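Ticket 3000-19
Opened: January 8, 2025
Raised by: Abundio Manríquez
Site: Drosdale, ground floor workroom
Category: Soft goods and bench covers
Status: Closed, with one item to follow

Original report

The red pad will not stay where it is put. We use it on top of the penguin blanket when there are small jobs to do and we don't want the bench marked. As soon as anyone leans on it the blanket slides, the pad goes with it and the whole lot ends up in a heap at one side. I have flattened it out more times than I care to say. There are also creases down the length of the pad that don't come out overnight. Please advise or send a new one.

Reply 1, Palacios stores

Please confirm which pad this is. We have sent two kinds to Drosdale – the Cestex one, which is thin and grey, and the Fluvance one, which is thick and red. Also confirm what is under the blanket. Has either been washed, and at what temperature?

Reply 2, Abundio Manríquez

It is the Fluvance, the thick red one. Under the blanket is the bare bench top, varnished. The blanket went through the wash before the holidays at 40 with softener. The pad has only been brushed down.

Reply 3, Palacios stores

Softener will not help. It leaves fleece slippery and on varnish it will move about. Please try the following in order and note the result of each.

Step 1. Wash the blanket again at 30 with no softener and dry it flat.
Step 2. Wipe the bench top with a damp cloth and let it dry fully.
Step 3. Put a sheet of rubber drawer liner between the bench and the blanket.
Step 4. Turn the pad end for end and leave it overnight with something flat on it.

Do not iron the pad. Locker 104 has a roll of liner if you have none.

Reply 4, Abundio Manríquez

Step 1 done. Slightly better, still slides if pushed from the front.

Step 2 done. No difference that I could tell. The cloth came up quite dirty though, so it was worth doing.

Step 3 done. This is what fixed it. I cut the liner a bit smaller than the blanket so it doesn't show and doesn't catch on sleeves. The blanket now stays put with a fair amount of leaning.

Step 4 done, no real change. The creases are still there lengthways and the top end still puffs up a little.

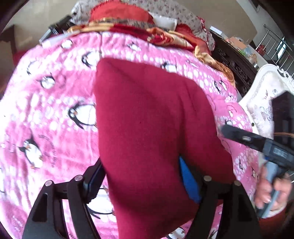 I can live with the creases. What I would like is for the pad to lie flatter at the wide end, where small screws roll off onto the fleece and take a while to find among the penguins. The cordless drill also picks up red fluff if it is laid down on the pad, so I have asked people to put it on the shelf between jobs.

Reply 5, Palacios stores

Noted. The puffed end is how that pad is made and it will settle a little with use. For the screws, use a shallow dish. For the fluff, go over the pad with a stiff brush once a week for the first 11 weeks, always in the same direction.

We will not replace the pad for creasing alone. Liner to be changed in May – reminder set.

Closed by Palacios stores. To follow: one shallow dish to Drosdale with the next delivery.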